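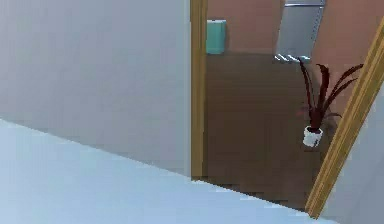 Learning to Go Through Doors: Collecting Navigation Examples in Simulated Homes

Project report by Eleri Phillips and Nuwan Munasinghe
Supervisor: Idris Hughes
6/28/26

1. What we set out to do

When we first sat down with Idris to pick a project, we both had rather grand ideas about training a robot to find its way around a whole house. He listened very kindly, let us draw on his whiteboard for most of an hour, and then asked what we were going to train it on. We had no good answer, and that question became the project. Our report is mostly about gathering the examples — short recorded trips from one room to another, made by a person steering a simulated robot — and only a little about the model that learns from them.

The model, which we named Gethin, takes in the current camera view and a short written goal such as "go to the plant in the next room" and gives back a small movement: forward, turn, or stop. It learns by copying what the human driver did in the same situation. If the drivers never get into an awkward spot, Gethin never sees how to get out of one, and that turned out to matter a great deal more than we expected.

2. The simulated homes

We used Plevness, the indoor simulator our department already runs, with 20 home layouts. Wyn Edwards had set up most of them for an earlier class and was generous enough to walk us through his room files (and to fix the one where the robot fell through the bathroom floor every single time). We kept 18 layouts for collecting examples and put the other 2 away for testing, and we were strict with ourselves about not driving in those.

Doorways got most of our attention. A robot crossing from one room to another has to deal with a change of floor and wall colors, a narrow gap, and a goal that may be only partly in view. In one of our views the near room is nothing but pale gray wall and an almost white floor, while past the wooden door trim there is a brown floor, salmon-pink walls and a dark red spiky plant in a white pot. The jamb on the right leans steeply across the view because the camera is tilted. We like that kind of view for training, as the goal is easy for a person to pick out and the safe way through to it takes a bit more thought.

3. How we recorded the trips

Three people did the driving: the two of us and Ynyr Griffiths, who had never used the simulator before and whose trips were, to our slight embarrassment, the most useful of the lot. Each driver was given a start position, a goal and a game controller. The recording tool, Tumgate, saved the view, the goal text and the driver's command at every step, and it threw away nothing until one of us had watched the trip back.

Our first batch was too tidy. Nuwan and I had both practiced so much that we sailed through the middle of every doorway, and when we trained on those trips Gethin did beautifully until it drifted a little to one side. Then it pressed itself against the trim and stayed there. For the second batch we changed the start positions so that the robot began close to a wall, facing partly away from the opening, or with the camera tipped. We also wrote the goals in more than one way, so that "the plant" might also be "the red plant" or "the white pot."

Watching trips back was slow work, and we should have planned for it. We marked a trip as bad if the driver touched a wall and didn't recover, or stopped before the goal was close. Trips with a bump and a good recovery we kept.

4. What we saw in the test homes

After the second batch Gethin got itself off door frames far more often, and it began to slow down before a threshold, as Ynyr does. It still has trouble when the goal can't be seen from the start. It also mixes up tall gray things: asked for the refrigerator, it once settled happily in front of a filing cabinet.

5. Next steps

In July we plan to add trips with closed and half-closed doors, and Wyn has offered to swap the floor and wall colors in some of the layouts so we can check how much Gethin leans on them. We would also like more first-time drivers. Anyone in the department with a free afternoon is very welcome to come and drive — the controller is in the drawer under Nuwan's desk.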